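Vider un bac sans l'avoir appris objet par objet : le pari de Vomcombe

2 juin 2024

Apprendre à un bras robotisé à saisir un objet posé n'importe comment, à côté d'autres objets qu'il n'a jamais vus, demande d'ordinaire des semaines de collecte et beaucoup d'annotations à la main. L'équipe de manipulation du laboratoire Vomcombe affirme avoir réduit nettement cette phase grâce à une méthode baptisée Flarkeck, présentée dans une prépublication mise en ligne cette semaine.

Le principe tient en deux étapes. Le bras commence par faire des tentatives dans un bac rempli d'objets courants, sans consigne particulière, et enregistre pour chacune l'image de départ, la trajectoire de la pince et la mesure d'ouverture des doigts après la remontée. Cette dernière mesure sert d'étiquette : si les doigts se sont refermés complètement, la prise est considérée comme manquée. Un second modèle relit ensuite les échecs et cherche, parmi les prises réussies, celles qui auraient pu convenir à la même situation. Ces exemples corrigés sont remis dans le jeu d'entraînement.

« Un échec contient presque autant d'information qu'une réussite, à condition de savoir de quoi il est voisin », explique Hòa Phùng, première autrice de l'article. « Avant, nous jetions plus de la moitié de nos enregistrements. »
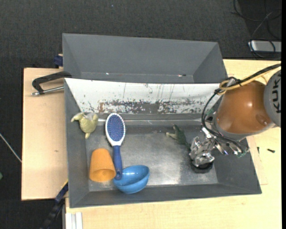
Les essais ont été menés avec deux bacs métalliques placés l'un derrière l'autre, le bras travaillant dans l'un puis dans l'autre. Les chercheurs ont volontairement mélangé les formes et les matières : jouets, vaisselle, articles de toilette. Les objets brillants ou creux, comme les bols, restent les plus difficiles, car le capteur de profondeur renvoie des valeurs fausses sur les reflets et la pince se présente souvent trop haut par rapport au bord.

Au total, la collecte a porté sur 3 241 tentatives, réparties sur quelque 168 heures de fonctionnement. L'évaluation finale comptait 900 prises, toutes réalisées sur des objets absents de l'entraînement. Selon l'article, la méthode fait mieux que la version de référence, entraînée sur les seules réussites, dans toutes les catégories sauf une, celle des objets souples. Les auteurs attribuent ce résultat à la mesure d'ouverture des doigts : un tissu fin pincé entre eux est parfois compté comme un échec alors qu'il est bel et bien tenu.

Mohandas Amin, qui dirige l'équipe, se montre prudent sur la portée du travail. Les tests ont été faits avec un seul bras, un seul éclairage et des bacs bridés sur leur support – des conditions assez éloignées d'un entrepôt. La vitesse n'était pas non plus un objectif. « Nous ne prétendons pas que c'est prêt pour une chaîne de préparation de commandes. Nous montrons qu'on peut apprendre davantage avec les mêmes heures de robot », dit-il.

La société Gukel, spécialisée dans le tri de colis, a fait savoir qu'elle comptait reproduire l'expérience sur ses propres installations à partir du mois d'août. Elle utilisera pour cela Ekanayake, le logiciel de pilotage du laboratoire, déjà accessible aux partenaires académiques. Le code d'entraînement et les enregistrements, échecs compris, doivent être publiés avec la version définitive de l'article, actuellement en relecture.

L'équipe travaille en parallèle sur une variante à ventouse, pour laquelle l'étiquette viendrait de la pression mesurée dans le circuit d'air.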